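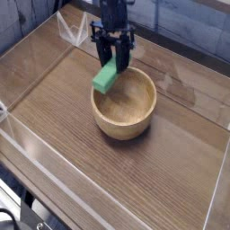 Sat 1 May. Robot club all morning, and I came home starving and very pleased with myself! Our task this term is the dullest-sounding thing in the world (pick it up, put it in the bowl) and I'm completely hooked on it. My grip is still a bit daft, mind. I'd got it pinching the green block near one end, so the rest stuck out at a slant over the side of the bowl, and I stood there holding my breath like it was a penalty shoot-out. Benjamín Jara says I should aim for the middle and stop showing off. He's probably right, but his team (they're called Trirton, don't ask) have been stuck on their wrist angle for 5 weeks, so I'm taking it with a pinch of salt.

We argued over the approach height until the tea ran out. I want it slower coming down, he wants it quicker, and the contest in August marks you on both, annoyingly.
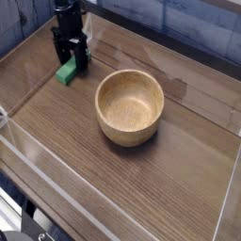
Green block on the floor, bowl waiting, gripper right over it.

Must remember to write the new height in the club book before next time, and to give Benjamín his charger back. Bus home was late again. Beans on toast, then bed.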